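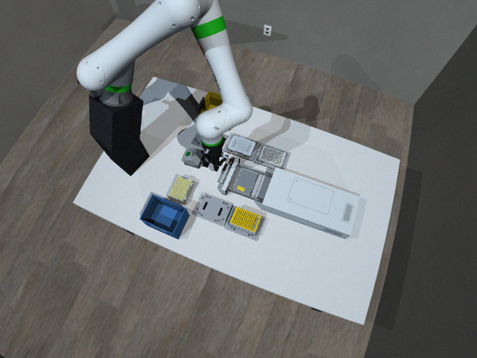 Teaching a lab robot to rehearse

Dayana Escobedo was still eating breakfast when we started our call, and she apologised for the toast before launching straight into a story about a microplate. "It was two millimetres off," she said. "Two! The arm picked it up fine, carried it fine, and then tried to set it down on the rim of the holder. I watched that happen over and over, and I thought, a person would have felt that and given it a little wiggle. So why can't we teach the wiggle?"

The wiggle, as her whole group now calls it, ended up at the centre of a project named Trandar, which she has led for the past couple of years. The question behind it is an old one in robotics: how much can an arm learn about handling real equipment before it has ever touched any? Escobedo's answer is that it can learn a great deal, provided you are fussy about the right things in simulation and relaxed about the others.

She came to the problem sideways. Her training is in analytical chemistry, and she spent much of her doctorate moving plates between instruments by hand, often at hours when the building's heating had gone off. "I had a very good podcast routine," she said. "But I also got to know those plates intimately. Which ones flex, which ones stick, which ones you have to square up with your thumb. When I moved over to automation I kept meeting people who were brilliant at control theory and had never carried a plate down a corridor."

Most automated benches get around the difficulty by being rigid. Every holder is bolted down, every position is taught by hand, and the arm replays its moves. It works beautifully until somebody bumps the table or wants to swap one rack for another. Escobedo has no quarrel with that approach for a production lab running the same assay all year. What bothered her was the research lab, where the layout changes whenever a new student starts.

"In a research group the bench is alive," she said. "Someone turns a rack sideways because it suits them, someone adds a bin at the front. Re-teaching the arm takes an afternoon, so people stop using the arm. I've seen gorgeous equipment turned into a very expensive coat rack."

In Trandar, the training happens on a virtual bench. There's an arm with a gripper, an instrument with a tray sticking out of one end, a row of plate holders, a few racks in different colours and a couple of open bins. For each practice run the software rearranges things a little. Holders slide or rotate, the lighting changes, the arm's shadow falls somewhere new. Then the arm is asked to fetch a plate and put it somewhere, and it gets to try as many times as it likes.

Shuffling a simulated world this way is well established, and Escobedo is quick to say her group didn't invent it. The new part is what they call contact rehearsal. Early versions of the system were rewarded simply for finishing with the plate in the holder. The arm got good at that, but in a brittle way: it aimed for perfection, and if it missed there was no second idea. So the group began starting some of the practice runs in the middle of a mistake. The plate is already tilted on one edge, or jammed against a corner, or gripped slightly crooked, and the arm has to sort it out from there.

"It's like learning to skate by starting on your backside," she said, laughing. "You do need to know how to glide, sure. But you get so much out of practising the getting up part, and if you only ever begin from standing, you hardly ever see it."

What the arm discovered surprised them. With a tilted plate, it learned to lower one short side first, let that side find the holder, and then ease the other down with a small side-to-side motion. Nobody had programmed it. Escobedo remembers the first time she watched the replay, at nine in the evening, with a colleague on the phone. "I just yelled. It was my thumb thing! It was exactly what I used to do with my thumb, except the arm doesn't have a thumb."

The results, when they moved the trained behaviour onto a physical arm, were good enough that she asked for the tests to be repeated before she would believe them. The group compared two versions of the system. Both had the same amount of practice, and only one of them had been made to practise recovering. Each was given plates to place on a bench that had been deliberately nudged out of position. The version without recovery practice failed on 19 of its placements. The other failed on 6, in the same number of attempts on the same layouts.

I asked about those 6, and she seemed pleased to be asked. Most of them involved clear plates, she said. The camera has trouble finding the edge of something see-through, and in simulation that edge had been a bit too easy to see. "So we were training on a slightly flattering version of the world. The opaque plates, lovely. The translucent ones, the arm would come down thinking it knew where the edge was, and it was wrong by enough that the wiggle couldn't save it."

Fixing that is one of the jobs for this year. A partner team at Bosteo is working on better rendering of clear plastics, and Escobedo's own group is trying the opposite tack, which is to trust the camera less. Their newest runs let the arm touch down lightly and feel for the edge, using the force readings at the wrist. She thinks the second approach will win, though she admits to some bias. "I'm a chemist, I like touching things."

There was a long and happy digression at this point about friction. The group had assumed it would need to measure the slipperiness of every surface with great care, and a summer student spent weeks dragging plates across holders with a spring gauge. In the end it mattered much less than expected. As long as friction was varied widely in training, the arm coped. What did matter, enormously, was the shape of the holder's rim. A version of the virtual holder with slightly rounded corners produced an arm that was hopeless on the real thing, where the corners were crisper.

"So we had all this beautiful friction data and we'd got the corner wrong," she said. "My poor student. He was very gracious about it - and he's the one who spotted the corner, so he got his own back."

The physical tests were done at Xolalpa, a shared facility where several research groups book time on the same benches. Escobedo likes working there precisely for the untidiness. Her group would arrive in the morning to find that the layout had been changed by whoever was in before them, and after a while they stopped putting it back. Those mornings turned into their favourite tests. The technicians took to leaving racks at odd angles to see what would happen, and kept a tally on the whiteboard.

There are limits, and she went through them without my having to push. The system handles rigid, rectangular labware. It doesn't do tubes, or caps, or anything with a lid that has to come off. It is slower than a hand-taught arm when everything is exactly where it should be, because it checks as it goes. And it has no idea what is in the plate. "If there's liquid in there, a wiggle has consequences," she said. "Right now we cap the speed and the tilt, and that's a blunt tool. I'd love for it to know that a full plate wants to be treated differently from an empty one. That's probably the next big piece."

For that piece she has started talking with Dondetti, a small software group that models how liquid moves in shallow wells. The early conversations have been fun, she said, mostly because each side keeps being astonished by what the other takes for granted. They wanted to know the exact angle at which a plate would spill. She told them it depended on who had filled it.

Before we hung up I asked what she would tell another lab thinking of trying the method. She considered it for a while. She would tell them to spend a day watching the people who do the job by hand, she said, and to write down each time one of them corrects something without noticing. Her own list filled several pages, and the group is still working through it. The next item is a plate with a sticky label hanging off one side.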